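This site uses cookies to remember your reading preferences. By continuing you accept our cookie policy.

March 20, 2020
By Chantelle Engelbrecht

Handout 6: Contact faults in simulated manipulation

Read this before the lab session. The case below is the one you will reproduce, and question two of the lab report depends on the numbers in it.

1. The fault

The Pemdale task places a two-finger gripper on a simulated arm in a small room model with fixed furniture. The arm must move to a pre-grasp pose, stop, close on a handle, and pull. In the December build, 149 of 800 runs ended with the gripper inside a cabinet body. The controller reported success in all 149. No collision flag was raised and the force log showed zero contact.

The first explanation was a planner error. It was wrong. Replaying the joint commands with the planner removed gave the same penetration at the same time step.

2. Cause

Each object in the room model has two meshes. The visual mesh is what the renderer draws. The collision mesh is what the physics engine tests for contact, and it is usually simpler. The cabinet had been rescaled in the Ritov editor to fit a new layout. The editor applied the scale to the visual mesh and left the collision mesh at its old size. The drawn front therefore stood closer to the arm than the surface the physics engine knew about.

A second fault hid the first. The contact solver ran at 200 Hz and the controller at 800 Hz. Contact state was held between solver steps, so the controller read the same value four times in a row. Short contacts at the edge of the old collision mesh could fall between solver steps and never appear in the log.

3. Why the success check passed

The check compared the final gripper pose with a target pose. The target was computed from the visual mesh, and the gripper reached it. Nothing in the check asked whether the fingers had closed on a handle. A pose check is not a grasp check. Keep the two apart in your own code.

4. What the wrist view can and cannot show

Students tend to open the wrist camera recording first. It is useful for timing and for seeing which side of the gripper faces the furniture. It is a poor tool for measuring clearance. The lens model is a strong fisheye, so straight seams come out bowed, and the gripper hides much of whatever lies behind it.
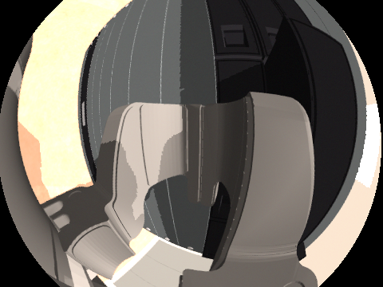 Clearance has to come from the signed distance between collision meshes, logged at every solver step. Turn on the collision overlay in the Hodoroagă viewer and compare it with the rendered surfaces before you trust either one. Shadows are computed from the visual mesh and say nothing about contact.

5. Procedure for the lab

Load the Gremurel scene file with the fault left in. Run 100 trials with the supplied seed list. Log gripper pose, minimum signed distance and contact state. Then correct the collision scale, set the solver to 800 Hz, and repeat with the same seeds.

Change one setting at a time. If you change both together you cannot say which fault produced which missed contact, and the report will be returned.

6. Note on hardware

Do not transfer the uncorrected controller to the real arm. With no contact signal it will continue to drive toward the target pose at full commanded torque. The emergency stop must be tested before power is applied to the joints, and one person stays at the stop for the whole run.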